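Home | Guides | Simulation | Safety rules | Contact

How to check a doorway before a simulated robot run

Filed under: Mobile robots, Good practice

Our Inby house rules say every doorway in a test flat must be checked before a navigation run is logged. Do it in this order.

1. Load the flat and set the passing width. We use 742 mm at Gimetti.
2. Drive to the doorway and stop short of the frame.
3. Save one view from the onboard camera, even a poor one. Don't straighten or crop it.

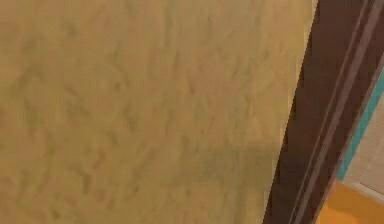
Step 3: tan wall, dark brown frame, part of the space beyond.

4. Write down what the view leaves out. With this much wall in it, you can't judge the clearance, so mark the doorway "not confirmed".
5. Turn towards the opening and save a second view. Keep both under the same run number.
6. Have a second person sign the sheet before the run starts.

Never delete a bad view. Run 166 had to be repeated for that.

Comments (2)

Thibodeau: Does the tilt need noting as well?

Lorne Kennedy: Yes, put it on the sheet next to the run number.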